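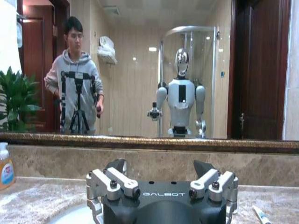

Chapter 5
Mirrors, Glass and Other Liars

My first week at Botstead, I lost most of an afternoon to a bathroom mirror. I had a planner I was very proud of (I'd been polishing it since March), and it kept insisting there was a second room on the far side of the wall, with a door in it and plenty of space to drive through. The arm would plan a lovely smooth path, straight through the mirror! I hit the stop button 5 times before I went and looked at the point cloud.

So let's talk about surfaces that fool a camera. Up to now we've treated every depth reading as a fact with a bit of noise on it, and for a cardboard box or a stone countertop you can get away with that. A mirror gives you a clean, confident reading of something in the wrong place. Glass shower panels are worse in a way, as you get the wall behind them on one reading and a bright ceiling light on the next. Shiny metal does a bit of both.

In this chapter we'll build a small filter in Woremach, the perception toolkit you installed in Chapter 2. It takes the wrist camera's depth image, looks for flat borders that could be a mirror edge, and marks everything inside them as "don't trust" before the planner sees it. My version is 40 lines long, and yours may well be shorter.

We'll also deal with the robot spotting itself. If your person detector has never met a humanoid with a shiny head, it may decide there's somebody over there and politely wait for them to move. Mine waited 30 seconds and then logged a timeout.

Before you start, load the Lostcombe recordings and play the bathroom one with the filter off. Watch the map as the wrist turns toward the mirror, and write down where you think the wall is.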